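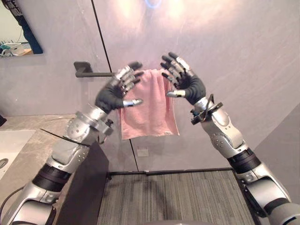
Kenia wrote under the last post that a policy which only works when the cloth starts in a known position is a playback system with extra steps, and asked for the numbers with the start pose varied. Fair request. The numbers are below, along with a change to the method that I had not planned to make when I wrote that post.

Quick recap for people who skipped it. The task is towel removal and rehang on a fixed wall bar, two arms, two five-fingered hands, head camera only. The policy is trained from teleoperated demonstrations and outputs joint targets for both arms in chunks. I call the training code Girnirel. The version in the last post predicted both arms from one shared head, and every evaluation began with the towel centered on the bar and the hems close to level.

For this round I varied three things at reset: where the towel sits along the bar, how uneven the front and back lengths are, and where the hands begin. The training set is 138 demonstrations, all recorded with the varied resets. None of the old centered ones were reused.

The shared head did badly. It reached the towel nearly every time and then closed one hand well before the other. When a single hand closes first on terry cloth, the fabric shifts along the bar and the second hand closes on an edge or on nothing. The rest of the chunk then runs on a towel that has moved. Shorter chunks helped a little and made the arms visibly jerky, so I went back to the original length.

Looking through the demonstrations, the cause was fairly plain. My operators (me, mostly) do not close both hands together either. We pause with the palms on either side of the cloth, check both, and then close. The pause varies a lot in length. The policy sees many nearly identical observations, some labeled "wait" and some labeled "close," and it averages them separately for each hand. The result is two hands with two opinions about when the pause ends.

The change is small. I added a phase variable shared by both arms, with 2 values: approach and contact. A separate classifier predicts it from the image features and both sets of joint positions. During approach, the finger outputs are masked and only the arms move. Once the classifier has reported contact for 2 consecutive control steps, the mask comes off both hands in the same step. Labels for the classifier come from finger joint velocity in the demonstrations, so there is no hand annotation. The threshold was picked by looking at plots, and I have not swept it.

With the phase variable, success over the varied resets was 63 percent. Success means the towel comes off the bar, goes back over it, and stays there after both hands have retracted. Partial credit is not counted. I do not have a matched figure for the shared head, having stopped that evaluation early after it pulled the towel to the floor too many times in a row. That is a hole in the comparison and I intend to fill it.

Most of the remaining failures are in the rehang. The towel goes over the bar with too little cloth on the back side and slides forward on release. The head camera sees almost nothing behind the bar, so the policy has no direct signal for how much fabric is back there. A few failures are lighting. The wall washes out near the top, and the classifier fires early when the fingertips are in the bright region. Random exposure augmentation reduced this and did not remove it.

I also tried the Cestelis tactile pads on the fingertips for one afternoon. The signal on contact with terry was weak and drifted as the pads warmed up. They are back in the drawer until I have a better baseline correction.

Two notes on reproduction. The phase classifier needs joint positions from both arms; with only one side it fires late. And the masking has to be applied after action smoothing. I had it the other way around at first, and the smoothing filter leaked finger motion into the approach phase, which took me most of an evening to find.

The Hirano branch of the repo has the current config and the label script. The older config stays on main until the shared head baseline has been rerun with the same resets.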